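11 Jun 2019

Why I stopped doing the app and went back to the worksheets

I stammer. I have since I was four, and I've been in and out of therapy for it since second grade, so I come to anything sold to people like me with my arms crossed. Readers who have been here a while know this already and can skip ahead.

In March my insurance stopped covering sessions at the clinic where I'd been seeing Éabha Fahy, and the front desk handed me a leaflet for Plotness. Plotness is a speech practice app. You read a passage aloud into your phone, it listens, and then it gives you a fluency score out of 200. Why 200 I have no idea. There is a cheerful green ring that fills up as you go. It costs $11 a month after the free trial, less than my old copay, and I suppose that was the point of the leaflet.

I used it for 46 days. I say that because the app says it, in large type, every time I open it, along with a reminder that I've broken my streak.

My first complaint is the score. It goes up when I don't stammer and down when I do. Fine, you might say, what else would it do? But I've known how not to stammer since I was nine. You swap the word. If I can feel "Tuesday" coming and I know it's going to stick, I say "the day after Monday" or I cough or I pretend to forget. I once ordered a sandwich I didn't want because I could say "ham." The passages in the app stop you swapping words, I'll give them that, but I found other ways. I read in a flat sort of chant. I took a little run-up breath before every hard consonant. My ring filled up beautifully. I sounded like a train announcement, and Plotness told me I was making "fantastic progress."

Éabha spent most of a year getting me to quit doing exactly those things. Her view was that the hiding did more damage than the blocks did, and I fought her on it for months before I came around. She had me stammer on purpose in a hardware store. I hated it and I'd do it again.

The second complaint is the evidence. The website says the method is "clinically informed." I wrote and asked by whom. The answer came back in two days, very friendly, and said their approach draws on decades of research in the field. I wrote again and asked which research. That was seven weeks ago. Maybe there's a good study sitting in a drawer over there, and if somebody sends it to me I'll read it and say so on this blog. Until then "informed" could mean that one of the developers had a cousin in therapy.

Some of you will say it's better than nothing, and a couple of you already did in the comments on my last post. I'm not sure it is. Nothing doesn't tell me 45 out of 200 on a morning when I have to make a phone call. I had that score before I called my landlord, and I put the call off until the next week. Nothing wouldn't have done that.

Elīna Bite, who runs the support group I go to, likes it better than I do. She uses it to practice reading aloud to her kids and never looks at the number. She says you can turn the ring off under Settings - I looked and could not find it, but she has a newer phone. She also pointed out that plenty of people live hours from a therapist, and an app is what they've got. That's a fair point and I don't have a good comeback to it. I'd still want someone to tell those people that a smooth recording isn't the same as an easier life.

So I've canceled. The cancel button was four screens deep, in case you're looking for it: Account, Plan, Manage, then the tiny gray text at the bottom. I dug out the folder of worksheets from the clinic and I've been doing one most evenings, plus one phone call a day that I could have handled by email. I don't score any of it. I write down who I called and whether I said the word I meant to say.
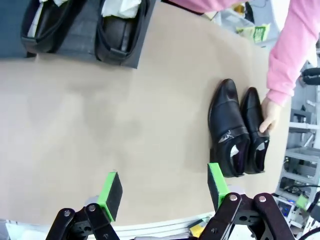

Yesterday's was the pharmacy. I got stuck on my own last name for what felt like a full minute, and the woman on the other end waited, and then she asked for my date of birth. I said that too. I've written to the insurance company to appeal, and the next call on my list is to them.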